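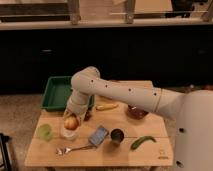 Hòa Phan
The donation page shouldn't close the night of the swim. We closed ours the same evening two years ago and I had people calling me all the next week asking where to send money. Leave it open for a month.

marl_in_hitdale
I'd like to, but Skekex bills by the event year and ours ends the day after the swim. If I keep the page up it renews at $199. That is my whole question. Do I pay the $199 for a few more weeks, or close it and tell people to mail checks to the Prillham office?

For anyone who didn't see my other thread: this is the indoor swim for the Prillham peer support line, the overnight one. Goal is $3000. We are at $1479 as of this morning.

tenlaps
What does Skekex do for you that a free page doesn't? We dropped them. They had team pages and we had two teams.

marl_in_hitdale
Team pages, the email receipts, and the lap pledges. The lap pledges are the main thing. People promise an amount per lap and it charges them after I put in the numbers. I don't know a free one that does that.

If the page closes the day after, I have one day to enter everybody's laps.

Hòa Phan
Then you pay it. One day isn't enough. Our lap sheets came back wet and two swimmers disagreed with the counter.

tenlaps
I don't agree. $199 out of $1479 is a lot of money to hand to a website. That pays for phone line hours. Have two people at the pool typing laps in while the swim is going on and you're done before anyone leaves. We did it on a tablet at the check-in table.

gwen-ok
Is the pool wifi any good? At Hitdale it doesn't reach past the locker rooms. I had to stand in the parking lot to get a signal in August.

tenlaps
Use your phone as a hotspot.

gwen-ok
That's what I was using.

Posted 2025-01-03
marl_in_hitdale
OK, I called Skekex. Here is what they told me, in case it helps someone else.

The renewal can't be split into months. It's the year or nothing. But the page doesn't disappear when the event year ends. It stops taking new gifts, and the organizer can still log in and enter laps for two more weeks. The pledges that were made before the cutoff still get charged. It's in the help section under "closing out" and I missed it.

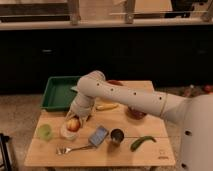
So the lap pledges are safe either way, and the only thing we lose by not renewing is new donations after the swim. I asked whether a closed page can show a mailing address and they said yes, there is a box for a closing message. I'm going to put the Prillham office address in there along with the number to call. I also asked about moving the end date by a few days and the answer was no.

Hòa Phan
That's better than I thought. I would still rather have the page open. Half of our late gifts came from people who saw the swim photos on Monday and clicked. Those people are not going to look for a stamp.

tenlaps
Put a link to Prillham's own donate page in the closing message. They have one, don't they?

marl_in_hitdale
They do. The trouble is that gifts there go to the general fund and don't show up under the swim. There's a notes field where people can type "overnight line," but most won't.

gwen-ok
Does it matter which fund? The line is part of the same budget, I thought.

marl_in_hitdale
It matters for the match. Achari is matching gifts of $50 and up, but only the ones recorded under the swim. It's a local company and the person I deal with there is reasonable, so I could ask if they'd count notes-field gifts too.

Hòa Phan
Ask before the swim and get it in an email. We had a match fall apart because it was only said over the phone, and the person changed jobs.

And if they say no, then do the math again on the $199. Four late gifts of $50, matched, already cover it.

tenlaps
If you get four. You don't know that you will. I've seen late gifts come to nothing.

Hòa Phan
Ours didn't come to nothing.

gwen-ok
You could wait and see. Marl, can you renew on the last day, or do they need notice?

marl_in_hitdale
Any time up to midnight on the last day, from the billing screen. Auto-renew is off, I checked that twice.

I think what I'll do is write to Achari this afternoon. If they'll take the notes-field gifts I let the page close. If they won't, I'll look at where the total is on the night and decide then. Tenlaps, I'm taking your idea of typing in laps at the pool regardless, if we can get a signal.

tenlaps
Paper copy too. Ours froze once and the sheets were the only thing we had.

gwen-ok
The bench by the vending machines gets one bar, sometimes two. I can hold that spot if you need somebody. What time does check-in start?

marl_in_hitdale
7:30, first swimmers in at 8. Yes please on the bench.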